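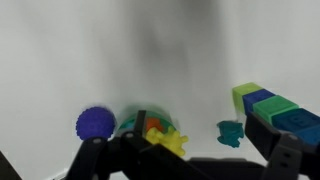

Bravilell, July 3, 2022

Toy Swap FAQ

Same questions keep coming in so putting them all in one place. Read this first, then email if it's not covered.

What is it?
A toy swap. You bring toys your kids are done with, you get tokens, you spend the tokens on toys somebody else's kids are done with. No cash for toys. Runs out of Woletti Hall, the big room, door on the parking lot side.

Do I have to sign up?
For dropping off, yes. For just browsing, no. Sign-up sheet is at the front desk or email Teresa Lobo. We take 60 families per swap for drop-off and then the list closes. Last time it closed early, so don't sit on it.

What does it cost?
$2 per family at the door. Goes to the hall rental. Kids free. If $2 is a problem just say so at the desk and walk in.

How do tokens work?
Small toy, one token. Medium, two. Large (ride-ons, play kitchens, dollhouses), five. The desk decides what's small and what's large, please don't argue with the desk. Tokens don't expire. The old green ones from May are still good. The paper ones from before that are not, sorry, too many got photocopied.

Can I get tokens without bringing anything?
Yes. First-time families get three. Just ask.

What can I bring?
Wooden toys, building blocks, puzzles, board games, dolls, cars and trains, pretend food, bath toys if they're clean inside, outdoor toys, dress-up. Kids books too but those go on the Saliba Room table and they're free, no tokens.

What can't I bring?
- car seats, cribs, helmets, anything safety rated
- stuffed animals (we know. they pile up and we can't wash them)
- toys with loose magnets or a battery door that won't screw shut
- anything recalled. Check before you come, we check too
- slime, putty, opened paint
- toy guns that look real

Does it have to be in the box?
No. Puzzles and games should be in somthing though. Zip bag taped shut is fine. Write the piece count on the bag if you know it.

A piece is missing. Can I still bring it?
Depends. Puzzle, no. Block set, fine, who would know. Board game, okay if it still plays, put a note on it saying what's gone.

How clean is clean?
Wiped down, dry, no stickers half peeled off, no sand. Plastic stuff: dish soap and warm water does it. Wooden stuff: damp cloth, don't soak. Dirty toys go back home with you.

Batteries in or out?
In, if they work. We want to test it at the desk. Corroded battery box means we can't take it.

When do I drop off?
The evening before, 5 to 8. Not the morning of. Sorting takes all night as it is, we had more than 300 toys on the tables at the last one and people still showed up at opening with bags.

Is there a limit on how much I bring?
Two bags or boxes per family plus one large item. Bigger donation, like a daycare closing, email ahead.

Can I hold something while I get more tokens?
No holds. If it's in your hands it's yours, if it's on the table it's anybodys.

Can my kids come?
Sure. There's a play corner by the stage, toys there are NOT for swap, they belong to the hall. You have to stay with your kids, it's not child care.

Strollers?
Room gets tight the first hour. Leave it in the hallway if you can. Wheelchairs and walkers come straight in, the aisles on the left are the wide ones.

Do you check for recalls and small parts?
We do a quick look at everything. Quick. You're still the one taking it home, so look it over yourself, especially for under 3s. All swaps final but if you find something unsafe bring it back and we'll toss it and give you the tokens.

What happens to leftovers?
Good ones go to the Cirnamine family shelter and two preschools. Broken ones get thrown out. You can't pick your own stuff back up at the end, it gets mixed in too fast.

How many toys so far?
Passed 1,000 this spring. Thank you all.

Can I help?
Please. Mostly need people for sorting the night before and folding tables after. Helpers get in to swap half an hour early and get four tokens. Teens okay with a parent's signature.

Parking?
Lot behind the hall, free. Don't use the pharmacy spaces, they do tow.

When's the next one?
Date goes up on this page and on the hall door once the room is confirmed. Waiting to hear back. Please don't call the hall, they don't know either.

Who do I contact?
Teresa Lobo, email link at the bottom of the page. She answers evenings mostly.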